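Workshop Automation, Handout 6
Two-Arm Bench Build: Mounting, Cabling, Wrist View, Grasping
Prepared by Elsa Granström, with bench notes from Njål Berge
Revision of 7 April 2020

Scope

This handout covers the second half of the bench build at the Vilton shared workshop. Handout 5 ended with both arms assembled and each joint turning freely by hand. You should arrive with that work finished. If a joint still binds, fix it first; software limits will not hide a tight bearing, and the motor will run warm and lose position.

The build uses two small arms on one table, driven from one Brekke controller board. Printed parts come from the Flurkutitz parts set unless you have made your own. Parts from different revisions of the set do not mix well. The wrist bracket changed in June and the older one puts the camera 4 mm closer to the fingers.

6.1 Base mounting

Clamp or bolt both bases to the same rigid surface. Two tables pushed together count as two surfaces. The relation between the bases is measured once and then assumed by everything downstream, so any movement between them turns into grasp error that looks like a software fault.

Procedure:

Set the bases so that the working areas overlap over the middle of the table.
Tighten the bolts finger tight, then square each base to the rail.
Tighten fully in a cross pattern.
Push each base sideways with a flat hand. Any click or shift means the bolts are loose or the tabletop is too soft under the washers.
Mark the outline of each base on the table with a pencil.

The pencil mark is used again in 6.5. Do not skip it.

6.2 Cabling

Each arm has one power cable and one data cable, plus the camera cable at the wrist. Route the power cable along the outer side of the arm. The camera cable takes the most bending and fails first, nearly always within a hand's width of the connector.

Leave a free loop at every joint that bends. Test the loop by moving the joint by hand through its full travel with power off. The cable should never go tight and should never be able to pass between the fingers. Tie it on both sides of the loop, with the ties snug but loose enough to slide under a fingernail.

Data cables run to the controller separately. Do not coil spare data cable around the power supply. Njål lost an evening to this: arm 2 dropped packets only when arm 1 was lifting, and the fault went away when the coil was moved to the other end of the table.

Label both ends of every cable before closing anything.

6.3 Power-up and limits

First power-up is done one arm at a time, with the other arm unplugged.

Support the arm by hand. Switch on. The arm should hold its position with a faint hum. If it jumps, switch off and check the joint zero values from Handout 5. A jump of one full tooth at the shoulder is usually a horn fitted one spline off.

Set soft limits in this order: base, shoulder, elbow, wrist pitch, wrist roll, gripper. For each joint, move by hand to the end of comfortable travel, read the value, and enter a limit 17 counts inside it. The margin covers overshoot at normal speed. It does not cover overshoot at full speed, and full speed is not used in this course.

The gripper has one additional setting, the closing current. Start low and increase it until the fingers hold a light object through a slow wrist roll. More current than that gains nothing with thin-walled objects. The wall gives way, the contact patch changes shape, and the object creeps out of the fingers.

The stop button must cut motor power to both arms. A button that only pauses the program does not pass the check at the end of this handout. Support both arms before testing it.

6.4 Wrist camera

The wrist camera looks along the gripper, past the fingertips. Its purpose is to show the last stretch of the approach, where the overhead camera is usually blocked by the arm itself.

Mount the camera with the supplied screws only. Longer screws reach the board. Before tightening, open the fingers fully and confirm that both tips are in view. With the fingers closed on a wide object the tips may be partly covered, and this is acceptable.

Focus is set by hand at grasp distance. Hold a printed page where an object would be held, turn the lens until the text is sharp, and lock the ring with a dot of removable paint. Objects farther out will be a little soft.

Exposure should be fixed. With automatic exposure, a dark object held close to the lens makes the camera brighten everything behind it, and pale materials such as paper and cloth wash out at the moment the placing target is needed. Run the stream for 3000 frames with exposure fixed and check the log for dropped frames before moving on. A steady loss points to bandwidth. A loss that comes in bursts when the arm moves points back to 6.2.

6.5 Checking the geometry

Bring both arms to the shared reference point with the pointed calibration tips fitted. The tips should meet. Record the offset in each axis.

If the offset has grown from one session to the next, look at the pencil outlines first. A base that has crept is more common than a joint that has lost its zero. Correct the base mechanically; do not enter the new offset as if it had always been there.

6.6 Holding wide objects, and two arms in one space

A wide round object fills much of the wrist view once it is held. The operator then has a reduced view of the target and must know in advance where the open edge is.
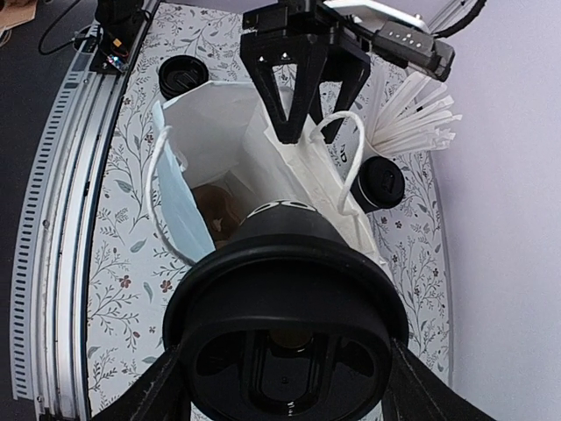 Reading time: 7 minutes

The cup is held between the fingers of the right arm, with its base end toward the camera and the open paper bag directly beyond. Its rim hides part of the baked item inside the bag. The other arm's gripper is over the bag as well, with its fingers open, so both arms are now working in the same small volume.

Three points follow for the exercise.

Clearance. The planner treats each gripper as a plain cylinder. It does not know about the object being held. Enter the object's width as an added radius on the holding arm before any move into the shared volume. Keep 100 mm between the two cylinders while either arm is in motion.

Soft targets. A paper bag has no fixed shape. Its walls move when touched, and rope handles stand up into the approach path. Approach from above the opening, never across a handle. Anything draped over a wall, such as the face mask on the left side of this bag, changes the edge that the camera sees and can be caught by a finger on the way past.

Order of motion. One arm moves and the other holds. Simultaneous motion is introduced in Handout 8, after the collision monitor from the Purkmont package has been installed and tested.

6.7 Exercise

Work in pairs, one person at the controls and one at the stop button. Change places halfway.

Place an open paper bag in the shared volume. With the right arm, pick up an empty lidded cup, carry it to a point above the bag, and hold. Bring the left arm in from the other side with its fingers open, and stop at the clearance distance. Withdraw the left arm. Return the cup to its starting position.

Repeat with the arms exchanged. Save the joint log and both wrist streams for each run, including failed runs. In the notes field, enter the closing current and the added radius used. Runs with these fields blank cannot be compared and will be handed back.

Common faults:

Cup turns in the fingers during the lift — finger pads worn, or the grasp is above the widest part.
Wrist view freezes while the arm continues — camera cable; stop the arm at once.
Arm halts short of the bag with no error — soft limit reached, usually wrist pitch.
Bag moves before contact is expected — geometry offset, see 6.5.

6.8 Sign-off

Bring to the bench check: the labeled cable list, the soft limit table for both arms, the offset record, and the saved logs from 6.7. The stop button is tested first. If it fails, the rest of the check is put off to the next session.

Reading for next time: Handout 7, gripper pads and surface materials, sections 7.1 and 7.2.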